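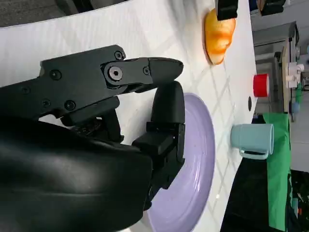
The left gripper started closing unevenly in September. It wasn't dramatic. On a thin-rimmed plate the fingers would meet, the plate would turn a few degrees, and the arm would carry on as if nothing had happened. The logs showed a normal close command and a normal position reading, so I spent two evenings on the software before I picked up a hex key.

For anyone who hasn't read the earlier posts: the cell is two small arms over a white table, set up for handling tableware and toy food. The controller runs Nasr, which is my own pile of scripts and not something I'd recommend to anyone. The grippers are two-finger units with a pivoting linkage on each side and a tapered pad at the tip. Each wrist has a soft cover over it and a small camera looking past the fingers.

**Finding the play**

With the power off and the fingers half open, I held the body of the gripper and pushed each fingertip sideways. The right gripper moved a hair. The left one moved enough to see, and all of it came from one pivot. The joint has a large round cap with a hex socket in the middle. The screw under my key was snug but the joint still rocked, which meant wear in the bushing or a missing shim.

It was the shim. When I took the joint apart the old one came out in two pieces, one of them stuck to the back of the linkage with grease. I don't know how long it had been that way. The bushing measured fine.

Order of work, mostly so I have it next time:

1. Arm to the service pose, power off, wait for the drive lights to go out.
2. Roll the wrist cover back. Do not pull it by the edge. The seam on mine has already been glued once.
3. Photograph the cable routing before touching it.
4. Take out the small screws next to the pivot first, then the pivot screw. Done the other way, the linkage twists and loads the small ones.
5. Clean off the old grease with a dry cloth, then a little alcohol.
6. New shim, thin film of grease, linkage back on.
7. Small screws finger tight, pivot screw to final torque, then the small screws.

I had one shim of the right thickness in a drawer. I have since ordered a bag of 10 from Nestis, who ship slowly but do at least print the thickness on the bag.

**The cover**

The cover is the worst part of the job. It bunches up at the back of the fingers, and if it goes back on with a fold in the wrong place it rides up over the cable and pulls on the connector when joint six turns past its midpoint. I ran the wrist end to end by hand three times before closing the strap. On the second pass the cable caught. I rerouted it under the clip and it cleared.

Sorin Pop, who built most of this cell before he moved to Skorkorville, used to run it with no cover at all. I asked him about that by email. His reply was one line: "Crumbs." So the cover stays.

**Rezeroing**

Any time the linkage comes off, the zero is wrong. Nasr stores the closed position as an encoder count, and the new shim moved the left gripper enough that the old number had the pads pressing into each other at idle. That heats the motor for no reason.

The procedure is short. Set the current limit low, close the fingers on nothing, wait for the stall, record the count, back off, repeat. I do 10 closes and take the median. The first two always read a little high while the grease spreads, so I throw them out and do two more. Then I write the number on tape inside the controller door, since I have lost the config file once already.

After that I set the current limit back to 60 percent. At full current the gripper will mark a glazed plate.

**Checking it on the table**

My standard check uses the same objects every time: a lavender plate, a pale blue mug, and a toy pastry with a shiny surface. The plate is the real test. The lower finger has to come down close to the rim without landing on it, and the pads have to meet the rim square. If one pad arrives early the plate turns, which was the whole complaint in the first place. The mug, lying on its side, checks the approach angle. The pastry checks almost nothing but it will show a dirty pad, because it slips.

I ran 100 plate grasps on Friday with the new shim in. Three turned the plate far enough for me to count as bad. Two of those were in the first five, and one came much later, on an approach where the camera had put the rim slightly too far out. I don't blame the gripper for that one. The same test before the repair gave me a bad result so often that I stopped writing them down.

**Things still open**

- One of the black screws in the wider body section has a rounded socket. It holds, but it won't come out politely next time. Replacement is on the list.
- The camera offset on the left wrist needs redoing. I leaned on the mount while refitting the cover.
- The right gripper has the same age of shim in it. I'm going to swap it when the Nestis bag arrives.
- Nasr should warn when the idle current is above normal. The data is already there and I never look at it.

I've set a service counter in the controller at 2000 closes, at which point it stops and asks for a sideways push test on both grippers. That may be too often. I'll move it once I've seen how the second shim looks when it comes out.

Next post will be the camera offset, assuming the Novov calibration board shows up flat this time.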